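Budgeting for a first robot arm cell: what am I forgetting?

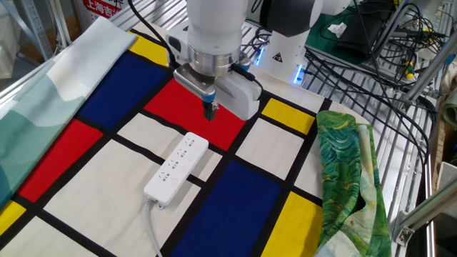
Photo: Kalliopi Gavalas

Posted by Kalliopi Gavalas

I finally have the go-ahead to plan a small tabletop arm setup for our workshop at Nikolaidis, and I'm so excited I've been making spreadsheets at breakfast! The job is handling everyday stuff on a table: cords, power strips, folded cloth, that kind of thing. We want to change the table covering often so the camera software doesn't get used to one background.

So far I have three lines: the arm, the gripper, and the aluminum framing. The arm is a quote from Modura and the gripper would come from Curkard. My boss wants one number by the end of August and says there won't be a second round. What else belongs on the list? And is it worth paying extra for longer gripper fingers if a lot of our objects are flat and lie right on the cloth?

Folke Öberg

Great project, you're going to have fun with it. I've planned two of these and went over both times, always on small things. My list of what was missing:

Cables and cable guides. Get more length than you think, and clips or a sleeve for whatever runs down the arm. A cable that snags at full reach will stop your whole day.
Spare fingers. Buy several sets up front. They touch the table, they bend, they get swapped.
Camera mounts, plus a stiff post to put them on.
A shelf or rack beside the cell, off the table itself.
Objects and cloths. We started with 12 cloths and ended up with 17, and I'd happily have had more. Busy prints, plain ones, slippery ones. They're the cheapest thing on the sheet and make a huge difference.
Shipping and the mounting plate, which were separate on my quote. Ask Modura if yours includes them.

On the fingers, I'd go short to start. Long ones flex when you close on something heavy like a power strip. For flat items the shape of the tip matters more than the length (thin and slightly beveled works nicely for me). Ask Curkard for a sample pair before you commit!

Also think about cords. A strip with its cord attached drags behind the gripper and catches on table edges, so leave room on the cord side when you size the frame.

plarer_fan

get the warranty

Kalliopi Gavalas

Thank you both! Cable sleeves and spare fingers are going in tonight, and I've written to Curkard for the samples. The mounting plate was NOT in the quote, so that was a good catch, Folke.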